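Follden Study Collection
Gallery: Boards and Blocks

The Study Collection at Follden holds working surfaces, blocks, trays and fitted cases used in the teaching of shape, order and measurement. This gallery page presents one group from the Pacheco deposit, with notes for visitors, teachers and borrowing institutions.

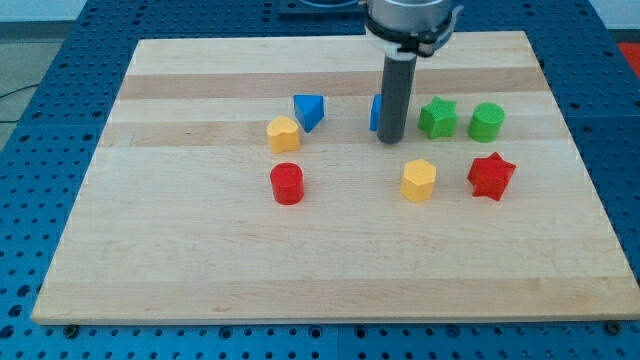

Board of light wooden strips with eight small colored blocks, on a blue perforated table. Group 3154.

About the group

Group 3154 consists of a rectangular board and the blocks assigned to it. It came to the collection as part of the Pacheco deposit, a body of around 300 items assembled over many years for use in classrooms and workshops. The deposit was received in several installments and is still being cataloged. Groups are published in the gallery when their entries have been checked against the original handwritten list.

The board

The board is built up from long strips in pale cream and warmer tan. Darker tan bands cross it toward the far edge, and a faint grain can be followed along the strips from one side to the other. The blocks are shown toward the back, with the front half left clear.

The catalog gives the length of the board as 580 millimeters. Boards of this kind were intended for shared use, with two or three students seated along one side. Teachers who used the deposit before its transfer often asked students to sort on one half of the board and build on the other, and several of the lesson cards kept with the group are arranged on that principle.

The blocks

The blocks are small and colored, in various geometric shapes. The Pacheco list records them by shape first and color second, and the collection has kept that order in its own entries. Replacement blocks, where they exist, are listed separately and are not lent.

A number of the lesson cards refer to blocks by letter. The key to these letters has not been located. Former users of the Pacheco materials who hold a copy are invited to write to the collection office.

The table

The blue table has a regular grid of small round holes and is assembled from separate plate sections. It is not part of the Pacheco deposit and carries no catalog number. Borrowers should plan to provide their own table, level and at least as long as the board.

Related groups

The Kivutley trays are stored on the adjoining shelves and may be requested at the same time. They are shallow, divided trays in three sizes, and many teachers have found the middle size convenient for holding blocks between exercises. The Pleltavow cases, which hold larger solids in fitted compartments, are available for study in the reading room only.

Gallery pages for both groups are in preparation - the Kivutley trays are expected first, in September.

Viewing and loans

Group 3154 may be viewed by appointment. Requests should give the group number, the purpose of the visit and the number of people attending. Parties larger than six will be divided between two sessions. Tables in the study room are available from 10 a.m. until 4 p.m.

Schools and colleges may borrow the group for one term. The following conditions apply:

The board is to be carried flat by two people and stored away from radiators and direct sun.
Surfaces may be wiped with a soft dry cloth. Polish, spray cleaners and adhesive labels are not permitted.
Blocks are to be checked against the loan sheet on arrival and again before return.
Any missing or damaged item is to be reported to the office within one week - repairs must not be attempted by the borrower.

A refundable deposit of 80 dollars is payable when the loan is confirmed. Transport is arranged by the borrower.

Use of this page

The photograph and notes may be reproduced for classroom purposes, provided that the Follden Study Collection and the group number are credited. Requests for publication should be addressed to the collection office, with a short statement of the intended use.

Return to gallery index
Next group: Kivutley trays (in preparation)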